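The Shelf Problem

Every April I swear I'll clear my desk, and every October I find the April pile underneath the newer one. This year I bought storage, which is how people like me put off tidying while still spending money. Kendra Zacharias, who has never lost a stapler in her life, told me to throw out 79 things first. I got to 2 and needed a sandwich.
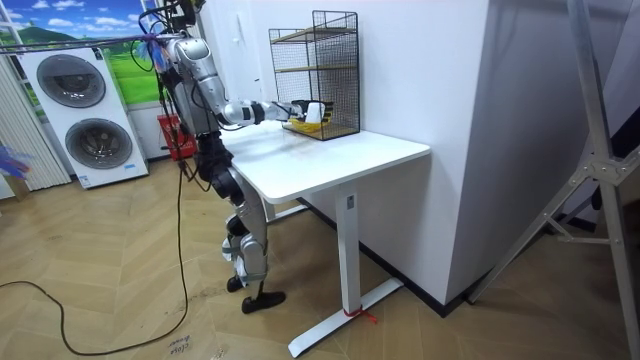
The trouble with a shelf is that it looks so good with nothing much on it. Give it a week and it fills up with dead pens, takeout menus and a charger for a phone I sold to Alfie Yeoman. Kendra's rule is to keep the bottom level for whatever you use daily and let the top stay half bare. I've tried it — mine stayed half bare until lunch.

Got a better system? Write in. I'll print your letter and put it on the pile.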